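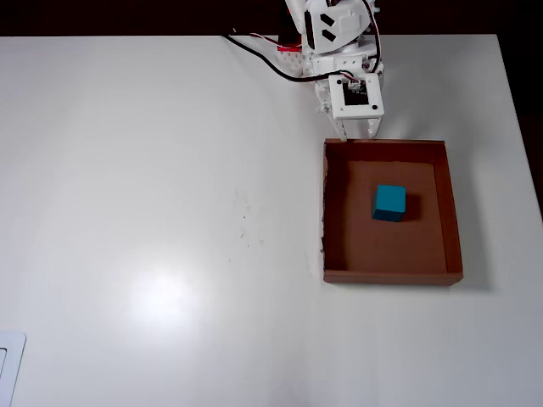 Small arm, first bench inside the door. Gripper over the cardboard tray, with the blue cube inside it.

Search the gallery
Enter keyword
Go

Open day at the Sârbu workshop, Jistham

Sârbu opened its Jistham workshop to visitors on 26th August and the Cluston Model Engineering Club took up the offer of places. Nineteen of us went in the end, most by minibus from Cluston and the rest by car. The workshop is on the trading estate behind the old goods yard, and the signs from the main road run out just before you need them. Anyone going next year should turn left at the tyre place and carry on past the first gate.

We were given badges and safety glasses at the desk and split into two groups. One group started with the small benches and the other with the packing line, and we changed over after the tea break. These notes follow the order of the first group.

The small benches

The first room has the small desktop arms. The company uses them for trying out ideas before anything is built full size, and school parties are allowed to drive them. On the bench nearest the door the job was to fetch a block out of a tray and set it down on the table. It sounds like nothing, and it was the bench people stayed at longest.

We were told that the plain cardboard tray was chosen on purpose. A block on an open table can be approached from any side, but with walls round it the arm has to come down from above and stop at the right height. Go too low and the fingers push on the bottom of the tray. Stop too high and they close on air. Both happened while we were there. The demonstrator put the tray back in its place each time and started again.

Most of the white parts on these arms are printed in the workshop. Several members wanted to know about the material and how long the fingers last. The answer was that the fingers are treated as a wearing part and a new pair takes an afternoon to print. The joints are driven by hobby servos of a sort many of us already have in a drawer at home. There was a good deal of talk about backlash, and the demonstrator did not pretend there wasn't any. When the arm is stretched well out you can feel the play at the tip with a finger.

Wiring came up as well. On a small arm the cables have to move with the joints, and they need enough slack to reach but not so much that they catch on things. Members who have wired a signal gantry will know the problem. The workshop's rule is to move each joint to both ends of its travel by hand before switching on.

Visitors' turn

After the demonstration we were allowed to have a go with the hand controller. Each person had six tries at lifting the block clear of the tray. The best score in our group was four, by a member who drives a tower crane for a living, so perhaps that should not count. The usual mistake was to watch the block and forget about the wrist. If the fingers are turned even slightly the block slides to one side as they close, and then it has to be chased into a corner.

The controller has a slow setting. Those who used it did better than those who did not.

Tea break

Tea and biscuits were served in the canteen upstairs. Club members with a vegetarian lunch booked should note that the lunch was on the other floor and some of us only found it at twenty past one.

The packing line

The line is in the large unit across the yard. It belongs to the part of the business that builds equipment for food firms, and it was being tested before going to a customer in Ukport. Photographs were not allowed in that building, so there are none from it on this page.

It is a different sort of machine altogether. The arms are behind guarding and work far too fast to follow by eye. At full speed the line fills 40 cartons a minute. During our visit it was run at less than that and was stopped twice for adjustments — once for a sensor and once for a carton that had been folded badly. We were able to stand at the guard rail and hear the engineer explain what she was looking for.

What interested the club most was the carton feeder, which has no clever electronics in it at all. Suction cups pull one flat carton from the stack, a fixed bar opens it out, and a cam does the rest. One or two of us were sketching it on the backs of our programmes.

Stores and tool room

The last stop was the tool room. There is a surface grinder there that is older than most of the staff and is still in daily use. Offcuts of aluminium plate were on sale by weight at the stores hatch, with the money going to the Jistham air ambulance fund. The club bought a boxful, which is now on the bottom shelf in the clubroom. Please write down what you take.

Questions members asked afterwards

Can the club have the drawings for the small arm? The workshop is willing to let us have the files for the fingers and the base, but not for the rest until they have been tidied up. We will put them in the members' area when they arrive.

Would a club arm be affordable? The printed parts cost very little. Servos and the power supply are the main expense, and a decent supply matters more than people expect. It is on the list for the September meeting — bring ideas for where it would live.

Will there be another visit? Sârbu hopes to hold the open day again next summer. Places will be offered first to members who missed out this time.

Thanks to everyone at Jistham who gave up the day to show us round, and to the members who shared the driving. If you have photographs from the small benches to add to the page, send them in at full size with your membership number.

Recent galleries
Track day at Cluston Park
Clubroom roof repairs, before and after
Ukport harbour cranes, members' visit
Boiler testing morning
Junior section: first lathe lessons
Winter exhibition layouts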